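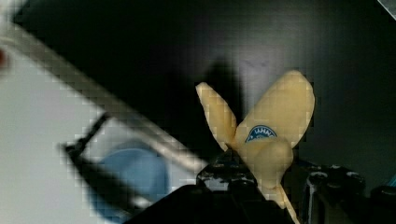
No adult should be flat on the floor with a torch at bedtime, looking for a plastic carrot so as to save fifty pence, according to Bernadette Ambrose, and Mendiseck Toy Library has come round to her way of thinking.

MENDISECK TOY LIBRARY SCRAPS FINES FOR LATE TOYS AND MISSING PIECES

Mikudis families can keep the tractor a bit longer, within reason

For immediate release

Mendiseck Toy Library will stop charging for late returns and missing pieces from the start of April. All fines now owed by members will be wiped on the same day, including the one owed by the library's own manager, who would like it known that he did not vote on that part.

The library lends toys, puzzles, games and dressing-up clothes to families across Mikudis and the nearby villages. Members borrowed 2,719 items last year. Most came back on time and in one piece. The rest came back late, or without their wheels, or with somebody else's wheels, and led to a great many polite phone calls that neither side enjoyed.

Under the old rules, a family paid twenty pence a day for a late toy and fifty pence for each missing part. The charge for parts was brought in when the library first opened, and seems to have been set by someone who had never owned a marble run.

Veikko Kallio, manager of Mendiseck Toy Library, said: "We went through the books last autumn and found that collecting the fines cost us more than the fines brought in. There were the letters, the stamps, and the time spent on the phone asking people whether they had looked behind the radiator. They had always looked behind the radiator. I have also been the man asking a four-year-old's mother for one pound fifty over a tea set, and I won't miss it."

The bigger worry was the families who stopped coming. When the library wrote to lapsed members to ask why they had left, many gave the same answer. They had lost a part, did not fancy owning up to it, and had found it easier to give the whole place a wide berth. Several still had the toy. One had moved house with it. 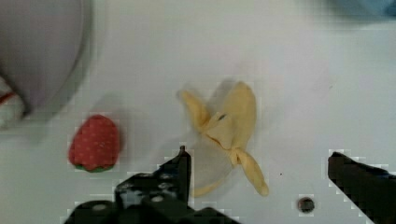 Toy strawberry on a white table.

What happens now

From April, every item will have a loan period of five weeks, up from three. Members will get a text message when a toy is due and another a week later. If the toy still hasn't appeared, the member will not be able to borrow anything else until it does, or until they come in and have a chat about it. The chat is free. It may involve a biscuit.

Missing parts will simply be written on the card inside the box. The next family will know before they leave the building that the farm has no pig, and can decide for themselves whether they can live with that. Small parts that turn up later can be posted through the library's front door at any hour, with no note and no questions. An old bread bin has been fixed behind the letter box to catch them.

Toys that can no longer be used as intended will go into a new section called Good Enough. Members may take these home for as long as they like. The first Good Enough shelf will hold a shape sorter without its circle, several jigsaws with known gaps, and Obi, a memory card game that has lost so many of its pairs that it is now mostly a test of character.

The Great Return

To mark the change, the library is holding an open day called the Great Return. Anyone who has anything belonging to Mendiseck, however old or sticky, is invited to bring it back. Doors open at 10am and close at 4pm, with tea, squash and a cake stall. There will be a table for parts that people believe to be ours but cannot name. Past experience suggests that some of these will be bits of dishwasher.

Juniper Mahmoud will run a mending corner through the afternoon. Visitors may bring one broken toy from home, whether or not it came from the library. Juniper can glue, stitch, sand and re-string, and will be frank about what is past saving. Toys with batteries will be looked at if there is time, although the one that shouts the alphabet will be allowed to rest.

"People say sorry to me when they hand over a broken toy," said Juniper Mahmoud. "They look as though they've run over my cat. It's a duck on a string and it has been pulled along pavements by toddlers for years. I'd be more worried if it came back looking new, because that would mean it had sat in a cupboard."

Pretend food and kitchen sets remain the most borrowed items on the shelves, ahead of trains, with dressing-up clothes third. They also lose the most parts. Staff put this down to pockets, prams and the family dog.

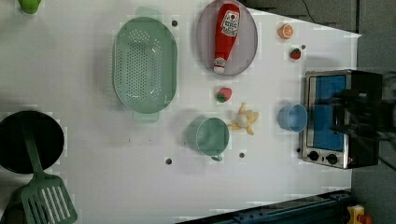
Members have asked for years whether the kitchen sets could be lent out in smaller lots, and this will happen too. A family will be able to borrow a breakfast, a picnic or a Sunday roast, each in its own drawstring bag, without having to carry home an entire cooker on the bus. The bags are being sewn from old curtains left over from the library's last move, so they will be brown.

Not everyone was in favour. Cletus Schumacher, a member for seven years and by his own account never a day late, wrote to object. He has agreed to let the library print part of his letter.

"I have brought back every item complete and on time, including the floor puzzle, and I took some pride in it," he wrote. "I now learn that I might as well have kept the lot. I shall carry on as before, but I want it noted that I am carrying on as before."

It has been noted. Mr Schumacher has since offered to check the jigsaws before they go back on the shelf, an offer the library accepted before he could think better of it.

How it will be paid for

The money lost from fines will be covered by a small rise in the yearly membership fee, which goes up by two pounds to 22 pounds for each household. Families who find that hard can pay less, or nothing, by ticking a box on the form. They will not be asked to explain.

The library will also save money by giving up Vovus, the booking software it has used to work out fines. Vovus once charged a childminder for a sandpit that she had given to the library herself, and later sent her a reminder about it on Christmas morning. It will be replaced by a simpler system and, for the first month, by a notebook.

Tobias Mercado, who runs the Saturday-job scheme at the library, has written a short guide for new helpers on how to greet someone returning a toy after a very long time. It runs to a single page and can be summed up as "say hello and take the box". An earlier draft included a section on facial expressions, which has been cut.

Membership is open to any household in Mikudis with a child under eight, and to childminders, playgroups and grandparents. New members can join at the desk with proof of address. Former members do not need to join again from scratch, as their cards were never thrown away. They have been in a drawer marked Pending.

ENDS

Notes to editors

Mendiseck Toy Library is an independent toy library serving Mikudis. It lends toys for children from birth to age eight.

The amnesty covers all late fees and missing-part charges, whatever the amount and however long ago. It does not cover the library's stepladder, which was borrowed from the hallway in the summer and is still wanted back – same letter box rules apply, though it may need to come through the door.

Veikko Kallio and Juniper Mahmoud are free for interviews on weekday mornings before 11am, after which the under-twos session begins and nobody can be heard. Photographers are welcome at the Great Return but should ask parents before taking pictures of children.

For more details, call in at the library or ring the front desk and ask for Veikko. Please let it ring for a while, as the real telephone is kept next to several toy ones.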